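Subject: Re: [clestano-users] Guides jump back after reopening a board
From: Marleny Apaza
Date: Tue 22 April

On the list, Jaiswal wrote:

> I have a board with two vertical guides and one horizontal. I drag the
> horizontal one to where I want it, save, close, and when I open the
> board again it has gone back to its old position. The vertical ones stay
> put. Is this a setting I have missed? I have looked through Preferences
> twice. I would also like to know if guides can be locked one at a time,
> as I keep grabbing them when I mean to grab a picture.

Hi Jaiswal,

You haven't missed a setting. I can get the same thing to happen here, but only on boards that were started from a template. If I make a blank board and add the guides by hand, all of them stay where I put them.

What I think is going on is that the template keeps its own copy of the horizontal guide and writes it back when the board opens. The vertical guides in the stock templates are stored with the board, so they don't get overwritten. I don't know if that was done on purpose. The release notes from September mention a change to how templates load, and I never saw the problem before then.

I tried it on a board with pictures in it as well, in case that made a difference. It didn't. The pictures and captions stayed where they were and only the guide moved. 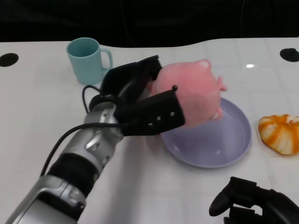
Pink plush toy held over a lavender plate

To get around it for now:

Open the board, choose Board > Detach from Template, and save it under a new name. Move the guide after that, not before. If you move it first, the detached copy picks up the old position along with everything else, and you have to do it again. Detaching does mean that later changes to the template won't reach that board. If you have a lot of boards that share one template, you may prefer to edit the guide in the template itself, which works too, but moves it on all of them.

I did the template route for a set of 118 boards last week and it took nearly 9 minutes to go through them all when I reopened the project. Clestano was usable while it did this but slow to redraw. 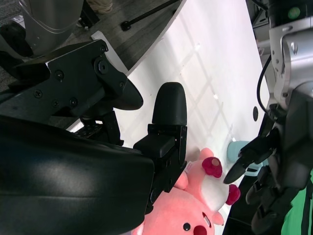
Locking guides one at a time isn't possible in the version I have. View > Lock Guides locks every guide on the board or none of them. What I do is put the pictures on a layer above the guides and set the grab distance to 2, so that I have to be almost on top of a guide before it catches. The default is 5, and on a small screen that is too much. It is worst with dark pictures, where the guide hardly shows. On the second picture the black housing of the gripper fills the bottom left corner, and a thin gray guide over that is easy to lose, while over the white table on the same picture I can see it fine. Changing the guide color in Preferences > Display helps more than changing the thickness. I use orange.

There is also a modifier key for this, which I had forgotten until I looked it up. Hold down Option while you click and Clestano ignores guides until you let go. It doesn't work if you are already dragging something, so you have to press it before the click.

Someone on this list (I can't find the message now) said that the Clastley plug-in adds a lock for single guides. I installed it once and took it off again as it changed my keyboard shortcuts without asking. That may have been fixed. If anyone is using it with the current version, I'd like to hear how it behaves with templates.

If you want to report the jumping guide, the steps I used are these:

1. New board from the Trinddale template, or any stock template with a horizontal guide.

2. Place a picture or two and add captions. I get the same result with no pictures at all.
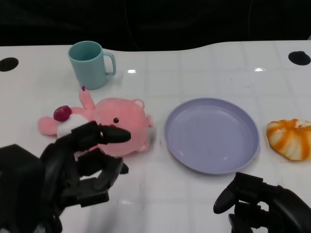
3. Drag the horizontal guide to a new position. Note the position shown in the status bar.

4. Save and close the board, then open it again from the File menu. Opening it from Recent Boards gives the same result.

5. Click the guide and compare the position with the one you noted.

I'm going to send this in myself tonight, but a second report from a different machine would be useful. Please say which template your board came from, as I have only tried the stock ones. If yours was made from a blank board then we are looking at two different problems and I'd want to see the file.

Marleny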